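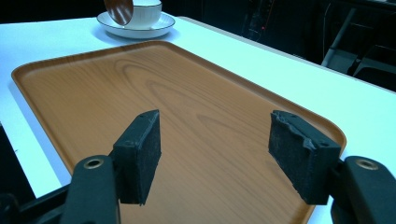
两根夹指张开，黑色泡沫垫停在木纹托盘上方，托盘后面是白色的杯碟。

Sudholm公开首批双手演示数据，从摆一只托盘学起

Sudholm实验室5月对外公开了Collach项目的首批演示数据，一共1,007段，全部由人手持夹爪完成，内容都和餐桌有关：把杯碟放上托盘、把托盘挪到桌子另一头、把勺子从碗里取出来再放回去。听起来都是三岁孩子会做的事，可是做机器人学习的人看到这份清单多半会眼睛一亮，尤其是看到其中有465段是必须两只手一起完成的！

双手动作的数据一直不好攒。单手抓一个方块，熟练的人一下午能录很多；两只手配合着端一只托盘，左手快了半拍，盘面就斜了，杯子跟着滑，这一段能不能用还得回头再看。Collach的做法是让操作者一手一只夹爪，直接站在桌边干活，不经过遥控手柄，也不需要真机在场。夹爪上的相机负责记录近处的画面，头部视角的相机记录整张桌面，几路画面事后按时间对齐，再交给模型去学。

负责采集的Ute Fuchs说，她最喜欢的就是这种“手上有感觉”的录法。“隔着手柄操作的时候，我总觉得自己在开一台很远的吊车。拿着夹爪就不一样，托盘沿有多滑，碰上去有多硬，手马上就知道，动作自然也就顺了。”她还提到，新来的人通常练上20分钟就能录出第一段合格的演示，之后主要是改掉各自的小习惯，比如抬手太高，比如放下东西之后夹爪迟迟不松开。

首批数据里，托盘是出场最多的物件。项目组选它有好几层考虑。托盘又大又平，中间没有地方可以夹，只能从边沿想办法，很适合考察两只手之间的配合。它的木纹表面会反光，换个角度看，亮的地方就换了位置，对视觉模型来说是一道不轻松的题。托盘上面还要放别的东西，于是一个任务可以很自然地接上下一个任务，先摆好，再端走，最后收回来。
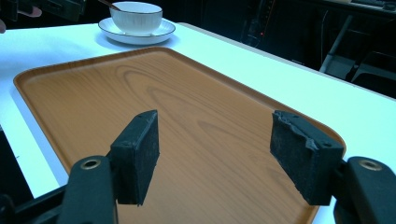 从手持夹爪上看过去的桌面：托盘斜放，白色杯碟在托盘远端之外，杯口伸出细细的勺柄。

夹指末端的软垫也值得多说两句。Kai Stöcker一直在跟这件小东西较劲，试过硅胶，试过带花纹的橡胶，现在用的是泡沫材料。他说泡沫垫的好处是不挑形状，碰到杯沿这种又薄又弯的边，会自己贴上去一点；坏处大家也都知道，磨得快，边角容易起层。“我抽屉里永远备着一叠，”他笑着说，“不过有一点磨损的垫子录出来的数据我们也留着，只是在记录里标明。以后真机用的垫子一样会旧，模型早点见到旧垫子没有坏处。”

记录里标的还不止这些。每段演示都附有一张简短的清单，写着用了哪些物件、摆放的大致方向、灯光档位，以及操作者觉得这一段做得顺不顺。最后一项是Seraina Moser坚持加上的。她负责训练部分，一开始同事们觉得主观打分太随意，后来她拿两组数据做了对比，只用操作者自评为“顺”的那一组训练，模型在端托盘时停顿明显变少，大家就都没意见了。她同时也保留了165段失败的演示，单独放在一个目录里，有的是勺子掉了，有的是两只夹爪碰到了一起，有的干脆是操作者中途改了主意。她认为失败的样本早晚会派上用场，比如教模型判断什么时候应该停手重来。

这套流程里还有一个叫Rizvi的小工具，是组里自己写的，用来检查几路画面有没有对齐。以前这项工作靠人盯着屏幕一帧一帧地比，又慢又伤眼睛，现在录完一段，Rizvi几秒钟就给出结果，不合格的当场重录。Malte Tiedemann说，光是这一步就让整个团队的心情好了不少，“从前我们是到了周末才知道前几天哪些白录了，现在夹爪还在手里就知道”。Rizvi的代码会和数据一起公开，连同夹爪安装板的图纸，想自己动手做一套的人可以直接拿去改。

接下来的计划也很让人期待。项目组打算把同样的任务搬到几张不同的桌子上，换高度，换桌面颜色，托盘也会换成金属的和带把手的；餐具方面准备加入有盖的茶壶和叠在一起的碗。第二阶段的代号叫Under，重点是被遮住的动作，也就是手伸到盘子底下、碗伸到架子下面这一类，近处的相机常常什么也看不到，只能靠另外几路画面互相补充。Moser觉得这才是双手任务真正有意思的地方，她已经在桌边贴了一张写得密密麻麻的任务单，谁有空谁就认领一条。

在等新数据的这段时间里，首批演示可以从项目页面直接下载，按任务分包，不必一次全部取完。项目组建议初次使用的人从“挪托盘”那一包入手，动作最短，变化也最清楚，训练起来很快就能看到结果。录制时的头部视角也一并收录，对研究视线和手部配合的人来说应该相当实用。 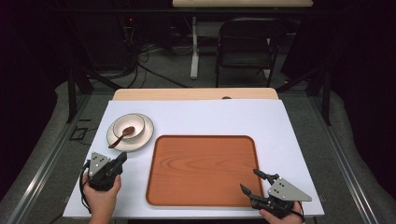

Svenja Gerlach在项目页面留言，说自己已经把“挪托盘”的那一包跑了一遍，最惊喜的是头部视角和两只夹爪的画面对得这么齐，省掉了她原本预留的好几天整理时间。她希望第二阶段能多收一些左撇子的演示，首批里主导的那只手多半是右手，模型学出来也有点偏，换到镜像的摆法就会犹豫。她还问，失败的那个目录能不能也加上简短的文字说明，写清是在哪一步出的问题。

Fuchs当天就作了答复：文字说明正在补，左撇子的操作者已经找到两位，等新桌子装好就开始录。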